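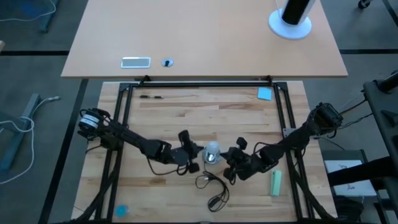
The choice of a tabletop in a shared workroom is usually made once, at the time of purchase, and then left alone for years. In our interviews, people responsible for such rooms described price and delivery time as the main concerns, and few could name the finish on the tables they already had. Wood remains common even where metal or plastic laminate would be easier to clean. A light butcher-block top, as in Figure 1, is made of strips glued side by side, and the joints between the strips give dirt and liquid more places to settle if the finish wears through. This matters for the rest of the section, where we treat the finish and the wood under it as one surface with a limited life.

We collected 273 survey responses from people who used wooden tables at 2 sites, Wurkari and Flamen. The survey ran for eight weeks and began in March. Respondents were asked what bothered them about the table they used most often, and they could write as much or as little as they liked. Answers were sorted by Ortner and Lodhi working separately, and differences were settled by discussion. Where an answer named more than one problem, it was placed in each category that applied.

The most frequent complaint at both sites was glare. People who read printed pages at the table brought it up less often than people who worked with small parts or used a screen. Several wrote that they had moved a lamp or changed seats to avoid a bright patch. Scratches and dents came up often in conversation but seldom in the written answers — users seem to accept them as part of a wooden table. Stickiness was mentioned almost only at Flamen, where the tops had been recoated with Skeltix the previous summer and put back into use before the coating had cured.

Glare depends on the finish more than on the color of the wood. A film finish such as varnish levels out the grain and returns light from overhead fixtures in a fairly narrow direction. An oil finish leaves more of the grain open and scatters the same light.
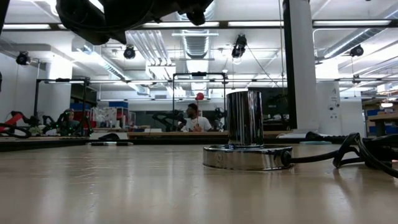

A light wood with an oil finish may still look bright under strong lamps, but the brightness is spread over the whole top and is less likely to be reported as a problem. Kadlec's earlier measurements in school libraries point the same way, although his tables were darker than ours and stood closer to windows.

Maintenance pulls in the other direction. Film finishes can be wiped with a damp cloth and need little attention until they crack or peel, at which point the whole top has to be sanded. Oil has to be renewed on a schedule, and the schedule is easily missed in a room that has no single owner. At Wurkari the tables were oiled whenever someone noticed water soaking in. That approach worked well enough near the center of the tops. Along the front edges, where forearms rest, the wood had already turned gray.

We did not test matte film finishes, which may offer a middle course. They tend to grow shinier where they are rubbed, and a useful test would need to run much longer than ours did. We also have no data on how glare complaints change between seasons, and the two sites differ in ceiling height and lamp type in ways we could not separate from the effect of the finish.

Workrooms > Furniture and Surfaces > Tabletop Finishes in Shared Rooms

Last updated: May 5, 2024

Comments

Marcelino Echevarría
Was the type of oil the same on all the Wurkari tables? Linseed and hardwax behave very differently after a year or so, and I would expect the gray edges mostly with linseed.

Parveen Lodhi
It was mixed, and the records were poor. We will add a note on this.

Libor Halás
We had the sticky problem too after recoating. Opening the windows for another week fixed it. I'd like to see the matte finishes covered — ours have shiny spots wherever people put their elbows.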